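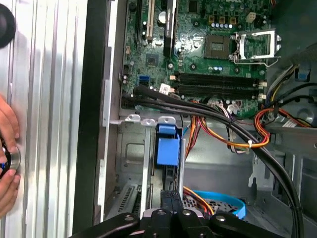
Week 6 handout: difficulty settings, saving, and who gets to finish your game

Okay, last week we talked about menus, and I promised we'd get to difficulty. I used to think of it as one slider with Easy at one end and Hard at the other, and I shipped a couple of small games that way. I'd like you to pull that slider apart, so let's start with what's hiding inside it.

Take Praleletti, the platformer we all played in class. When you pick Hard you get faster enemies, shorter jump windows, fewer save points and smaller text in the hint boxes (I still have no idea why that last one is in there). Those are four different demands on a player. Someone with slow reflexes might love sparse save points. Someone who plays on a bus in ten-minute bites might be great at jumping and still quit by level three. One slider treats them as the same person.

Hilach does this better, I think. It has separate settings for game speed, damage taken and puzzle hints, and you can change any of them in the middle of a fight. You don't get a warning or a little chicken hat for doing it. Go back and look at how the pause screen words things: "Enemy speed: 78 percent." Plain number, no judgment!

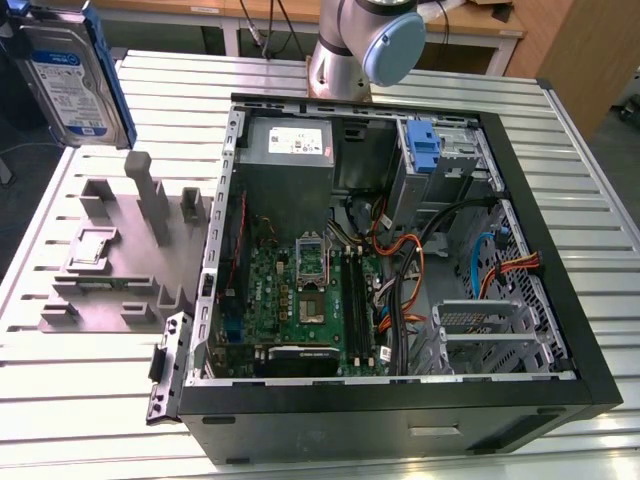

Wike wrote on the class board that if you let people change everything, the designer's version of the game disappears, and a boss that took 40 tries stops meaning anything. I like this objection and I don't want you to brush it off. My own answer is that you can still tell people what you intended. Mark one set of values as the one you built the game around, make it the default, and leave the rest open. But you may land somewhere else, and that's fine as long as you can argue it.

Now saving. I group it with difficulty - some books put it under interface - because the distance between saves decides how much a mistake costs. Things to look at in any game you study:

How long is the longest stretch without a save?
Can the player quit in the middle of it and come back?
Does a loss send you back through a cutscene, and can you skip it?
Is the save icon the only sign that the game saved? What about a player who can't see it?

For Hesari I timed the stretches myself back in June and the worst one ran 14 minutes, with an unskippable speech in it. I was so mad at that speech.
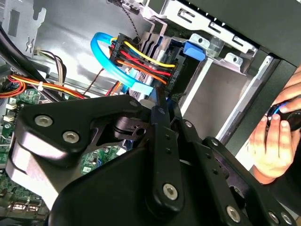

Week 6: settings and saving

For next time, pick one game you own and write down every value its difficulty setting changes. Test it if the manual won't say. Then split those values into your own separate settings, name each one in words a new player would get, and sketch the screen. One page is plenty. Pencil is fine, but please write bigger than you did for the menu exercise.

Bring a controller too if you have a spare, we're always short.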